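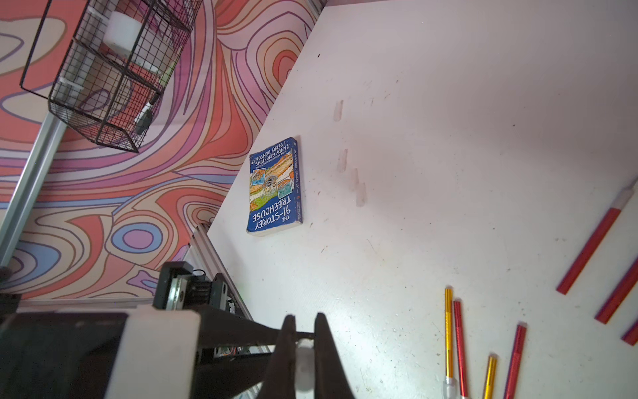
Sorting the children's books, and mending the ones worth mending

I said in July that I would do the children's books before the new school year and I have finally done them. There were 56 to go through, which was more than I expected, although that includes a few that were ours when we were small and had been put in with theirs. It took me most of a week of evenings. I've written down what I did, partly for my sister, who has the same job coming, and partly so I can find it again the next time.

The table against the patterned wall was the only place in the flat where I could leave things out overnight. People who visit either love that wall or say nothing. I have stopped noticing it, except when I'm trying to find something small and pale and look up from the white table to all that coral and purple. The tabletop itself is scuffed and has specks and grey smudges on it that don't come off. I have tried bicarb, washing-up liquid and one of those sponge blocks. It is clean enough to put a book on and I've left it at that.

Getting them all in one place

The books were on the shelf in the children's room, under both beds, in the car, and in the bag we take to swimming. A few were in the bathroom. I brought everything out and stacked it on the floor beside the table by size, biggest at the bottom. I didn't try to sort by age or author at that stage. I had tried that a couple of years ago and got as far as the letter D before tea.

The shelf they live on is a Dirkavard, the low one with the sloping front. We bought it second-hand from a man in Pliltwood who had moved house and had no room for it. It's a good shelf for picture books because the covers face outwards, but it is not much use for paperbacks. They slide down behind one another and the corners get bent. I think a lot of the wear on ours has come from that shelf and not from reading.

The three piles

I made a pile to keep as they are, a pile to mend, and a pile to pass on. I know everyone does it this way. The pile to keep was the quickest. Anything that had been opened in the last few months and still had all its pages went straight on it.

The pile to pass on was slower, mainly on account of the children, who came through in their pyjamas and took things off it. We agreed in the end that each of them could take back 4, and then the pile was closed. My younger one used one of hers on a board book about a duck. She can read perfectly well and has not looked at that book since she was two. It's back on the shelf now.

The pile to mend was nearly all paperbacks that have been read again and again. The one I started with was The 91-Storey Treehouse, by Andy Griffiths and Terry Denton. It has a blue cover and the corners are worn. My son has had several from that series out of the library, but this one is ours, and it gets read in the bath, at breakfast and on the stairs. He doesn't start at the beginning any more. He opens it wherever he likes and goes from there.

What I used

I am not a bookbinder. I did ask Catalina Figueroa, who used to look after the school library and has covered more paperbacks than I will ever own. She told me not to use ordinary sticky tape on anything I wanted to keep, as it goes yellow and then brittle, and takes the print off with it when it lifts. I had already done exactly that to a cookery book, so I believed her.

For the pages I used Filiria glue, the white one with the thin nozzle, which she recommended. It takes a while to grab, so you can shift the paper a little before it sets. I got it from Maldonado, the hardware shop by the station, where it was on the bottom shelf with the picture hooks. I also used:

a small paintbrush
greaseproof paper, torn into strips
a soft pencil rubber
a dry cotton cloth
two heavy dictionaries for weight
a pair of nail scissors

I meant to buy a bone folder and didn't. The back of a teaspoon did the same job.

Cleaning the covers

I cleaned each book before doing anything else to it. Glue over a sticky patch seals the sticky patch in. Most of the covers only needed a dry cloth. For jam and whatever else it was, I used a cloth that had been wetted and wrung out hard, and wiped only the shiny side, then dried it straight away. Inside pages I went over with the rubber where there was pencil, working from the middle of the page to the edge. If you rub towards the fold the paper creases, and I did this twice before I learned.

I left names and messages alone. There's one book with my brother's name in it in three different spellings, all his own.

Loose pages

If a page has come right out, brush a very thin line of glue down the inner edge, slide it back in as far as it will go, and close the book. Put a strip of greaseproof paper on either side of the page first, close to the fold, so any glue that squeezes out doesn't stick the neighbours together. Then put the weight on top and leave it until the morning. I did no more than one or two pages in a book per night. When I tried a whole loose section in one go it dried crooked and now sticks out at the bottom. It reads fine, it just looks untidy.

I checked the page numbers before gluing. One of the animal books had a page that had been tucked back in facing the wrong way, and had been read like that for a long time by the look of it.

Corners

Worn corners are mostly cardboard that has split into layers. I opened the layers slightly with a fingernail, put a dab of glue in with the brush, pressed them together and folded greaseproof over the corner. A bulldog clip holds it, but put something between the clip and the cover or it leaves a mark. The corners don't look new afterwards. They are firmer, and they have stopped peeling, and that was all I wanted from them.

For the very soft ones I cut the tip off with the nail scissors at a slight curve. I had doubts, but on a book that has already been in and out of a school bag for a year it's hardly noticeable.

The patches on the inside

Where a tear ran in from the edge of a page I used the clear repair tape that libraries use. I cut the pieces first and laid them out, and then put them on one at a time. Cutting as you go means picking up the scissors with tape already stuck to your thumb. I made them a bit longer than the tear and trimmed them at the edge of the page afterwards with the book held open. Press from the inside outwards, with the teaspoon again.

Frosted tape nearly disappears on matt paper. On glossy paper you can see it, but it holds.

Where the tools go

I kept the odds and ends in the black wire basket that hangs over the table. It is handy, but small things will go through the mesh if they land the wrong way, and I found my pencil rubber on the floor more than once. A saucer in the bottom would sort that out. I keep meaning to put one there.

What went and where

The pile to pass on went to Sebastián Zúñiga, who runs the bookstall at the school gate. Everything on it is 50 pence, whatever the size, and the money goes towards the reading corner. He took nearly all of them. The ones he turned down had pages missing, and he was right to, because a child who gets to the end of a story and finds the end gone is not going to thank you for it. Those I have kept for cutting up. There are some very good pictures of fish in one of them.

We came home from the stall with 2 books, one each, so the shelf gained a little back.

The shelf now

I have taken the paperbacks off the Dirkavard altogether and stood them upright in a wooden crate at the end of the bed, spines up. They are packed in snugly enough not to slump, with room to get a hand in. The picture books have the sloping shelf to themselves. My son looked in the crate, found his Treehouse, and took it off to the stairs.

Still to do: the atlas, which has lost its spine completely and is beyond me. Catalina says she'll show me how to make a new one out of cloth if I bring it round after the half-term holiday. I also have a bag of loose dust jackets with no books in them, and I have no idea yet which books they came from. If anyone has a good way of storing jigsaws without their boxes, please leave it in the comments, as that cupboard is next.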